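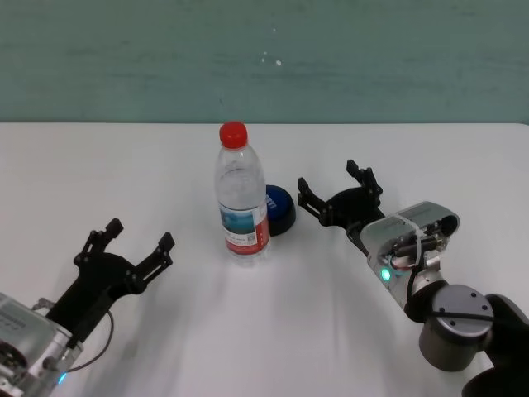

Pirenine Table, White

A table with a white top. We have been selling it for long enough to know that this is what most people were looking for before they were distracted by something with a live edge and a name like a Norse god.

The Pirenine is made by Otwood, and it is the plainest thing in our range. The top is smooth, matt and one colour all the way across. It has no drawer for you to fill with dead batteries. It will not start a conversation. Put a bottle of water on it and you have a table with a bottle of water on it, and most days that is as much as anyone needs from furniture.

What it's for

People buy it as a desk, a craft table, a packing bench, a place for the sewing machine, and in one case as the permanent home of a jigsaw that we understand is still mostly sky. Schools buy it in batches. Offices buy it for the small meeting room, the one with the pale walls and the unreliable clock. Against pale green or grey it looks calm. Against magnolia it looks like a table against magnolia, and we can't help you there.

The matt finish was chosen so that a window or a ceiling light doesn't bounce straight back into your eyes. You'll get soft shadows instead of glare, which anyone who photographs things to sell online will appreciate. It also means the top doesn't show every fingerprint, though it will show coffee. It is white. We did mention that.

Sizes

Depth: 80 cm
Height: 70 cm
Length: 200 cm
Top: white, matt
Edges: square, with the corners very slightly softened
Product code: 371

It comes in one length only. We are asked for a shorter one most weeks and pass the request on to Otwood, who thank us warmly.

At 70 cm high it sits a touch lower than many dining tables. For typing, drawing and sorting small parts this is a good thing. If you are very tall, or your chair is, ask us for the Stindness feet, which screw in underneath and lift the whole lot. They're sold as a set of four, so please don't order one to fix a wobble. The wobble is your floor, and the feet already on the table adjust for that.

Delivery and putting it together

The top and the legs arrive in separate boxes, often on the same day. Two people are needed to carry the top. One person can do it, in the sense that one person has, and he rang us from the stairs.

Lay the top face down on a blanket, fix the frame, then the legs, then turn it over. The bolts go in by hand first and get tightened at the end, once all of them are started. The hex key is taped inside the lid of the legs box. Everyone throws away the lid of the legs box. We keep spare keys and will post you one.

Measure your doorways before ordering. Measure the landing too, particularly if it has a turn in it.

Looking after it

Warm water, a drop of washing-up liquid, a soft cloth. Dry it afterwards. For ink or felt pen, try a little surgical spirit on a corner first and then go at it gently. No scouring pads, no cream cleaner, nothing that boasts about limescale on the label. Hot pans want a mat, and so do irons — yes, even for a second.

Cups and bottles can stand on it without a coaster. If a ring does appear it will usually wipe off, and if it doesn't, a bottle can always be stood back on top of it.

From people who have one

"Bought for my daughter's homework. It now holds my accounts, the cat and a lamp. She does her homework on the bed. Table is excellent." Adaeze Onyeka

"Does what it says. I wish it said a bit more, such as where the hex key is." Paula Pascu

Goes with

The Tudose chair, in grey or the other grey. It tucks right under without catching its arms, as it hasn't any.
Stindness feet, set of four.
The Otwood cable tray, which fixes to the back rail and hides the things you'd rather not look at. Black only.

Returns

If you change your mind, keep the boxes and tell us within the month. We'll collect it, assembled or not, but the driver would much prefer not. Marks from ordinary use are fine. Names carved into the underside are not, however neatly done.

Orders placed on a Sunday are picked the next working morning.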